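Rismont reordena su zona de cables y mangueras con bancos de madera y cubetas de color

El taller de preparación de Rismont ha cambiado el procedimiento con el que clasifica, enrolla y guarda cables de alimentación, cordones y tubo flexible. El nuevo esquema entró en vigor en febrero y afecta a la nave de almacenaje y a los puestos de banco. La medida unifica tres listas de material que hasta ahora se gestionaban por separado.

El inventario previo registró 72 tramos sin etiqueta, repartidos entre estanterías, cajones y el propio suelo de la nave. De ellos, 7 se retiraron por daños en la cubierta exterior o en la clavija. El resto pasó a revisión visual y a medición de longitud antes de recibir código. La empresa no ha comunicado el coste de la operación.

Según la nota técnica distribuida a los departamentos, el principal defecto del sistema anterior era la mezcla de materiales con comportamientos distintos. Un cordón de cubierta lisa se desliza sobre sí mismo y deshace la vuelta; uno de trama tejida se agarra al contiguo y arrastra el montón cuando se tira de un extremo. En las cajas comunes, las clavijas quedaban en el fondo, debajo de los bucles, y para sacar una pieza había que volcar el conjunto.
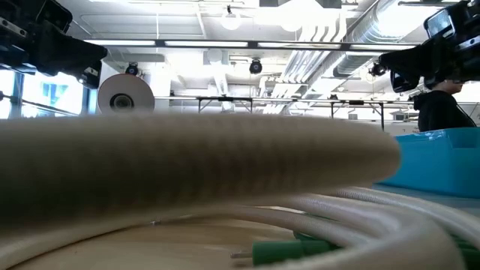 La clasificación se hace ahora por cubierta y no por color. La nota distingue entre superficie lisa, superficie tejida y tubo de sección gruesa, y asigna una cubeta a cada grupo. El color del cordón queda como dato secundario en la etiqueta. Los tramos con clavija se separan de los que terminan en extremo libre, aunque compartan cubierta, y se guardan con la clavija hacia arriba.

El criterio ha generado alguna objeción interna. El personal de expediciones prefería mantener el color como primera referencia, por rapidez de lectura a distancia. La dirección técnica respondió que los tonos crema, beige y tostado se confunden con la luz de la nave y que el tacto de la cubierta resulta más fiable. Las dos partes han acordado revisar el punto cuando se cierre el primer recuento.

El trabajo se realiza sobre tableros de listones de madera clara. La superficie debe quedar despejada de restos de brida y de piezas metálicas pequeñas antes de extender un tramo nuevo, puesto que se incrustan en las cubiertas blandas. El tramo se extiende primero en toda su longitud útil, se comprueba que no presenta torsión y se enrolla desde la clavija hacia el extremo libre. El diámetro interior mínimo fijado para los rollos es de 80 milímetros en cordón fino. Para el tubo grueso no se ha establecido valor único y se aplica el radio de curvatura indicado en cada ficha.

Las cubetas son de plástico y se suministran en varios tonos. Las transparentes se reservan para accesorios de poco volumen, de forma que el contenido pueda leerse sin abrirlas. Las opacas reciben los rollos terminados. Astell, proveedor de los recipientes, entregó la primera partida en enero y tiene pendiente una segunda, destinada a los tubos de mayor sección. Las etiquetas, de la serie Plena, se colocan en la cara frontal y nunca sobre el borde, donde el roce entre cubetas apiladas las levantaba.

Cada rollo se cierra con dos ataduras de tela reutilizables. Quedan fuera de uso las bridas de plástico, que obligaban a cortar y dejaban marca en las cubiertas tejidas. También se prohíbe la cinta adhesiva sobre el cordón, aunque se sigue admitiendo en el exterior de los recipientes.
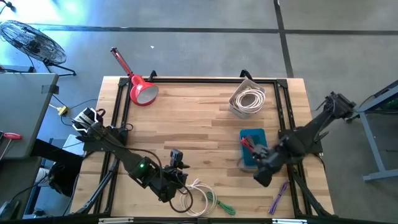 Calendario y próximos pasos

El primer recuento con el sistema nuevo está previsto para abril. Hasta entonces conviven los códigos antiguos y los nuevos, y las solicitudes de material deben incluir ambos. Los pedidos que lleguen sin el código antiguo se tramitarán igualmente, con un plazo adicional de entrega.

Yeom, que comparte con Rismont parte del almacén, adoptará la misma división por cubiertas en sus seis estanterías de la planta baja. Su material de iluminación queda excluido de momento, al estar sujeto a un registro propio. Las cubetas de ambas empresas se distinguirán por el prefijo de la etiqueta.

Las devoluciones se aceptan en el mostrador interior de 8:00 a 13:00. El material debe entregarse enrollado y con las dos ataduras puestas; los tramos sueltos se anotarán como pendientes de revisión y no volverán a estar disponibles hasta el turno siguiente.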